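Diary > Books > Reading notes

Last updated: November 2021

Finished Zaltholm this morning, all 86 chapters of it, most of them two pages long. It is Konrad Camenzind's account of the year his father stopped speaking. I liked the first 200 pages and then it slows down badly – the whole stretch in the clinic could have been half the length.

Kwabena Bawa lent me his copy in February and has asked for it back twice. He thinks the clinic part is the best thing in it. We argued over that on the phone and got nowhere.

Wrote 70 words of my review before lunch and crossed out most of them. The limit is 1,000, so there is room to be fair to the ending.

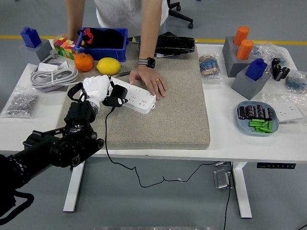 The ending is good. The father asks for the salt, and Camenzind leaves it at that. Will start Majimbun tonight if I'm not too tired.

Recent entries
Giving up on Killon
Zosmont, second reading
Memoirs I didn't finish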